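4.3 Checking the Wrist View in Simulation

Before a control policy or a perception module is connected to the Atlow workspace, the operator shall confirm that the simulated wrist view is rendered correctly.
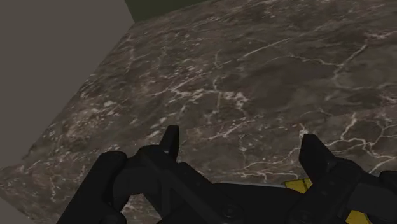

Figure 4-2. Simulated wrist view with marble surface texture and gripper open.

4.3.1 Purpose

The procedure in this section applies to all scenes built with the Choo scene editor. It verifies three items: the placement of the virtual camera on the wrist, the state of the gripper joints as drawn, and the surface texture assigned to the work surface. It does not verify contact physics, which are covered in Section 6.

4.3.2 Before You Begin

The scene server must be running and the license file must be valid. Close any planner session left open from earlier work. A planner session that remains connected will continue to send joint targets, and the gripper may move while the check is in progress.

CAUTION: Do not carry out this procedure while the controller is set to Hardware mode. Commands issued in step 4 will be passed to the physical arm.

4.3.3 Procedure

1. In the Controller panel, select Simulation. Wait for the status line to read Ready.

2. Open the scene to be checked and load its default start pose.

3. From the View menu, select Wrist. The gripper should enter from the bottom of the view, with both fingertips pointing upward, as in Figure 4-2. If it enters from any other side, the camera mount rotation is wrong. Correct the value under Mount Settings and reload the scene.

4. In the Gripper panel, select Open and press Apply. Confirm that the fingertips are spread wide apart and that the work surface can be seen between them. One finger may extend past the side of the view. This is acceptable, provided that its fingertip remains visible.

5. Examine the surface texture. Veined stone textures, including the dark marble in Figure 4-2, are mapped to each face separately, and the veins may fail to line up where two faces meet. This is not a rendering fault and need not be reported.

6. Open the Lighting tab and note the preset in use. Dim presets may leave a black gripper close to a silhouette, with its joints hard to tell apart from the housing. Where the perception module depends on joint outlines, select a brighter preset and repeat step 4.

7. Select Record Reference. The software renders 40 views from the start pose and stores them with the scene.

8. Run the segmentation check on the stored views. The gripper mask must include both finger assemblies and the central body. It must not include patches of the work surface that show through the openings between the links.

9. Save the scene and enter the result in the scene log.

NOTE: Plain background areas beyond the edge of the work surface are assigned to the Background class. If they are returned as Surface, lower the boundary tolerance one step at a time and run step 8 again.

4.3.4 Texture Variation

When texture variation is enabled, the work surface receives a new material at the start of each episode. The default training set contains 4000 episodes. Sites with limited storage may reduce this number to 2000 in the Episodes field. Lower values are not supported with the vision modules supplied in this release.

The reference views recorded in step 7 are not updated when the material changes. They shall be used only to check camera placement and the gripper mask. Record them again after any change to the mount settings, the gripper model or the lighting preset.

4.3.5 Failed Checks

If step 8 fails 3 times in succession, stop the procedure and export the diagnostic bundle from the Tools menu. Send the bundle to the Plavville support office together with the scene log. Users at the Clunthorpe site should address the bundle to Mervin McKinnon. The scene must not be released for training until a written reply has been received.

Section last revised: 2024-12-22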